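Sovomov (home-built robot)

Sovomov is a two-armed tabletop robot that I've been putting together at Makitent, the shared workshop on Sutter Street in Arthorpe. I wrote most of this page for the workshop wiki, and Imani Masanja fixed the parts I got wrong (thanks, Imani!). Please add to it if you've worked on the thing.

Name
It's nonsense. I typed it as a folder name one night and it stuck.

History
I started in March with one arm on a plank, and it could wave, more or less. The second arm came months later, after I'd saved up and after Imani talked me out of making my own gearboxes. The whole build has cost me $2,509 so far, and $519 of that went into motors I cooked or stripped while learning how to tune them. The current version of the software is build 432, which we loaded on February 13, 2022.

Design
Both arms end in a two-fingered gripper, with a small sensor module riding on top and a cable running back from it. Cables were the biggest headache of the entire project! Too short and they tug at the wrist, too long and they snag on everything in reach. I've rerouted mine more times than I'd like to admit, and I'm still not happy with the left one.

Tidying routine
The job I care about most is putting tools away, mostly since I'm so bad at it myself. You lay things out on the table in a row with a bit of space between them, and the robot works through them one at a time. Pliers and scissors get picked up by the handles. Tape is different: the fingers go down into the hole in the roll, closed, and then spread until they press on the core. Imani came up with that one. 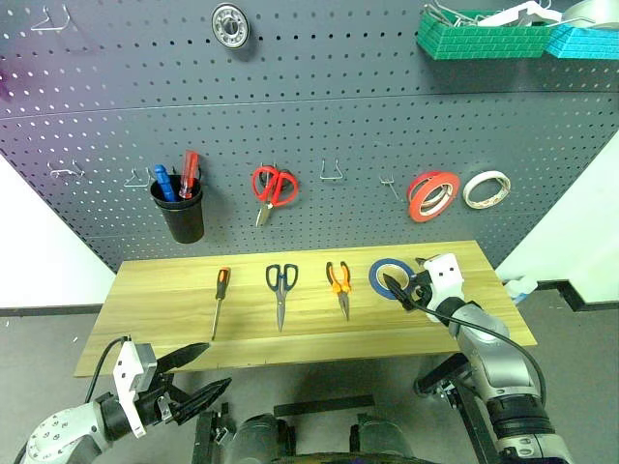 Right gripper lowered into the blue tape, with the pliers, scissors and screwdriver alongside.

Hanging a roll on a peg is a lot harder than lifting it, and I keep the speed set to 40 percent for that step (the slider is on the first settings page). Thin wire hooks are still on the to-do list. If you want to try the routine, message me or Imani first and we'll show you where the stop button is.

See also
Makitent tool wall
Gripper finger patterns
Cable routing notes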